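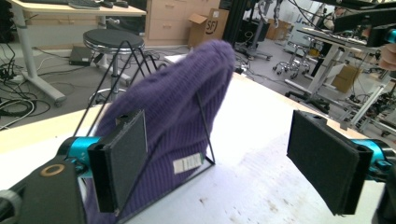

Every hat I own has spent the past winter getting worse. I had assumed this was what hats did. You buy a beanie in October, it fits like a beanie, and by February it fits like a pillowcase. My own habits were not helping: radiator, doorknob, coat pocket, the dark gap behind the shoe rack. So this year I went looking for a proper hat stand, and found that the useful ones look very little like the turned wooden mushrooms in shop windows. A purple ribbed beanie draped over a plain black wire stand takes on a rounded peak up top and lets the rest hang, care label and all, and it has more dignity up there than mine has ever had on me.

The wire stand has a small and serious following. Siddiqui, the shop near my train stop that sells hooks, racks and very little else, keeps 3 kinds on a shelf by the register. The tall one is for brimmed hats and people with hallways. The Stimlow is a folding model that pinches. The one I took home is the Bodilix, a low thing that weighs about as much as an apology and slides around on anything polished.

I set it on the table by the door, and for a week I was insufferable. Guests were shown the hat. Guests were shown the stand without the hat. Someone asked where the keys were supposed to go now, and I had no answer, as the stand was where the keys used to be.

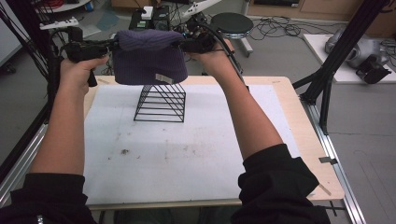 Does a knit hat need a stand at all?

Most of them can live folded in a drawer and come to no harm. A stand earns its place with the hat you wear daily, the one that comes home damp and would otherwise be balled up until morning. Thick wool and anything with a deep cuff also do well on one, provided you don't stretch the band over the corners.

Corners are the weak point. Wire has ends, and knitting has loops, and the two find each other quickly. Run a finger along every rod before you trust it with anything you like. Mine had one rough weld, which I dealt with using a nail file and more satisfaction than the job deserved. Put the hat on from above and lift it off from above. Dragging it sideways is how you end up with a long purple thread and a short purple hat.

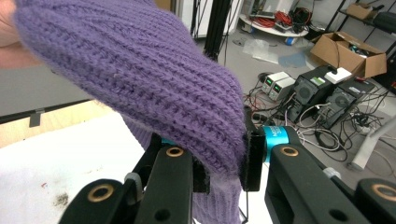

The other thing to watch is the label. Leave it on. I used to snip mine out on the first day, on the grounds that they itched, and then stand over the sink guessing. Turn it to the back and read it once, in good light, before the first wash. If it says to dry flat, the stand is for afterward. Wet wool is heavy, and hung over a peak it will grow one of its own.

I did wash mine, finally, in a capful of Direl and a sink of cool water, then left it on a towel overnight. In the morning it went back on its wire, looking pleased. My scarf is still on the doorknob.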